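Write the Success Rule Down Before You Run the Robot

By Leire Cuesta
Sunday, 7:40 a.m.

I have spent most of my working life writing test procedures, first for elevators and then for kitchen equipment. For the last two years I have been reading reports on household robots, most of them tested in simulation. My complaint is a simple one. Too many of these reports give a success rate without giving the rule for success.

Take a task that sounds easy: serve a coffee. The robot stands at a counter and there is a machine, a cup, a button to press. The report says the robot completed the task in most of its trials. Completed how? Does the cup have to be under the spout when the button is pressed, or can it be a little to one side? Does the arm have to move clear afterward? If the robot knocks a plate on the way, does the trial still count? Each of those questions has a reasonable answer, and two reasonable people will pick different ones. 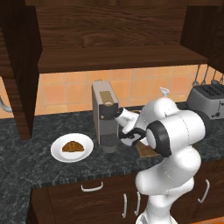 Last spring my colleague Noel Lumbao and I went through 214 recorded trials from Stillmont, a simulated kitchen test we help maintain at Ullham. We scored them separately, using the one-sentence task description that had been sent out with the test. We disagreed on 12 of them. That may not sound like much, but the two systems being compared were closer to each other than that. Depending on which of us you believed, a different one came out ahead.

Neither of us was careless. Noel counted a trial as a pass if the object ended up where it belonged. I failed it if the gripper was still touching the object when time ran out. The task description said "place," and it said nothing about letting go. I still think letting go is part of placing. Noel still thinks I was reading in a requirement that wasn't there, and he has a point.

People in simulation work sometimes tell me this problem belongs to the physical lab, where someone has to watch and make a call. In software, they say, the check is code and the code gives the same answer every time. It does. But somebody wrote that check, and picked a distance and a time limit, and those choices are often left in a file that no reader of the report will open. One version of the Jollau test accepted an object within 4 centimeters of the target. The next version accepted 2. Both sets of results were quoted side by side for months under the same name.

So I would like to see a few habits become normal, and I don't think any of them is expensive.

The pass condition should be printed in the report, in words, next to the number. "The object is on the tray, upright, and the gripper is not touching it when the trial ends" takes one line. If the condition changes, the test should get a new version number, and old results should not be put in the same table.

The starting layout should be written down as well. A counter with a few things on it is a harder place to work than a clear one, and which things, and how near they are to the target, matters a great deal. I have read reports where the objects were shuffled between trials and reports where they were not, and in several cases I could only find out which by writing to the authors. One of them had to go and ask a former intern.
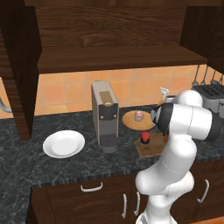 Side effects need their own line. Most checks look only at the target object. A robot can put a cake on a tray and push something else off the counter while doing it, and the check will report a clean pass. I would not want to fold this into the main score, where it would get lost. Count disturbed objects separately and print the count. A buyer, or a safety reviewer, will care about that figure more than the headline one.

The last habit is to keep the failures. When we asked the team behind Miranda for their recordings, they sent the successes, neatly labeled, and told us the rest had been deleted to save space. I believe them. Storage costs money and failed trials are dull to look at. But a success rate without the failures behind it can't be checked by anyone outside the team, and after a year it can't be checked by the team either.

The usual objection is that the field is young and rules will slow it down. I heard the same thing about commercial ovens, which were not young. A written pass condition takes an afternoon to agree on. Noel and I spent three weeks arguing over 12 trials, and we work in the same office.

We have since rewritten the Stillmont task descriptions. The new ones say "release." Noel wrote that part.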